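Talk for the Drerkley photo club, 11/9/18
Mahfuz Begum – notes, please speak slowly

1. Opening
Say thank you. Ask who has photographed a wedding in rain.

2. Getting-ready pictures
Arrive 49 minutes before the dress. Stand by the window, flash off. Tell the Bošković story (short version!).

3. Family groups
Maximum 15 groups, list agreed in May. Grandparents first – they get tired.

4. The room
Use the bed for laying out clothes.

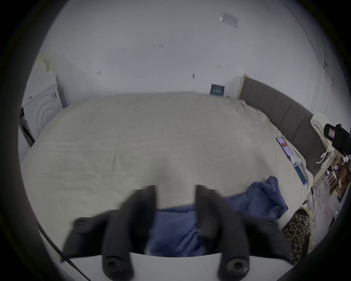
5. Questions
Albums from Vimgate, prices on the handout.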